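Skurkora

Skurkora is a dark, smoky farmhouse ale made in and near the small valley town of Brundel, where it has been brewed at the end of winter for longer than anyone has kept proper records. The name is used for the beer itself and, a little loosely, for the evening on which the first barrel is opened, so a visitor who is invited "to skurkora" should expect both a glass and a rather long supper.

History

The oldest written mention comes from a household account book kept at the Jerken farm, which lists malt, juniper and "the February beer" among the costs of the season. Most farms in the valley once made their own, and each family held on to its own yeast, dried on a ring of twisted straw and hung in the rafters until it was wanted again. Neighbors borrowed from one another freely when a batch went sour, and this is probably why the older versions of the beer taste so much alike — a happy result of good manners as much as of good brewing.

By the time the last of the farm breweries closed, skurkora had nearly slipped away. It was brought back by Theophilus Bawa, a schoolteacher and keen home brewer, who spent several winters visiting older residents and writing down whatever they could remember of their parents' methods. His notes fill 90 pages and are still the main source on the subject, although he was the first to admit that no two of the people he spoke with agreed about the juniper.

Brewing

The malt is dried over alder wood, which gives the beer its gentle smokiness. Juniper branches are laid in the bottom of the mash tun, where they act as a filter and lend a fresh, slightly resinous taste, and the mash is then left to stand overnight under blankets. Hops are used sparingly, and some brewers leave them out altogether. A usual farm batch comes to 105 liters, enough to see a large family and its guests comfortably through to spring.

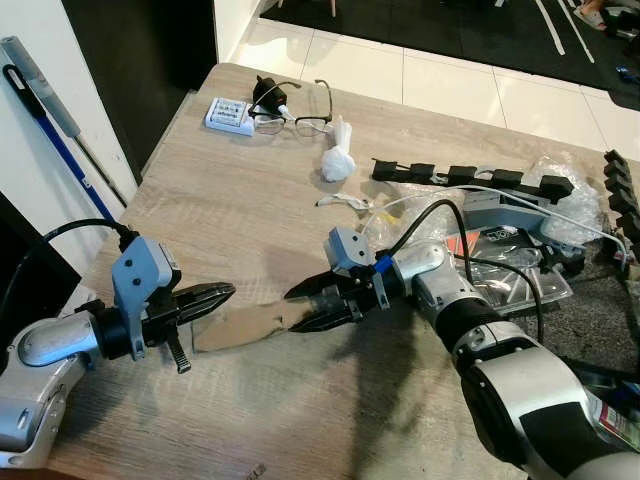

A strip of tan fabric on a wood-grain tabletop, one end held in a gripper.

Fermentation is quick and warm, often finished within two days, and the beer is drunk young. It pours a deep reddish brown with very little foam, and people meeting it for the first time tend to speak of rye bread, campfires and dried plums, generally in that order.

Present day

The MacRitchie brewery in Brundel is the only commercial producer. Its head brewer, Ulises Quispe, learned the method from Bawa's notes and makes about 447 barrels a year, nearly all of it sold within the valley. A stronger version, aged in oak, is released in small numbers; the most recent release ran to 838 bottles.

Home brewing of skurkora has also grown, and the town holds a friendly tasting each February at which anyone may enter a jug.

See also

Farmhouse ale
Juniper in brewing
Smoked malt

Page last revised 30 April 2025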